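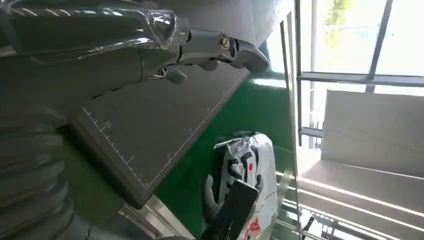

Kylie Te Moana wrote under my last post that anyone who goes to a synchro meet and only watches the finals has missed the best part, and wow, she was right! I got to the pool for the team free prelims a little after eight and didn't leave my seat until the lunch break (okay, once, for a pretzel).

Viklund swam third and I'm still thinking about their opening lift. The flyer went up, did a full 360 in the air and came down so clean that the row behind me yelled. They had a wobbly moment in the second hybrid, legs a beat apart, but the music carried them and they finished second going into the final.

Illis was the big surprise for me. In February they looked tired and their patterns kept drifting toward the wall. This time the spacing held through all 6 formation changes, and their new swimmer on the left side has the highest boost on the team. I love her already!

Trumex took a base mark on their last hybrid, which hurt, and dropped to fifth. Their coach was very calm about it, much calmer than I was.

The duets start at nine tomorrow and I've got my seat picked out, low down on the far side where you can hear them counting through the lifts. Kylie, if you're coming, I'm saving you the one next to me.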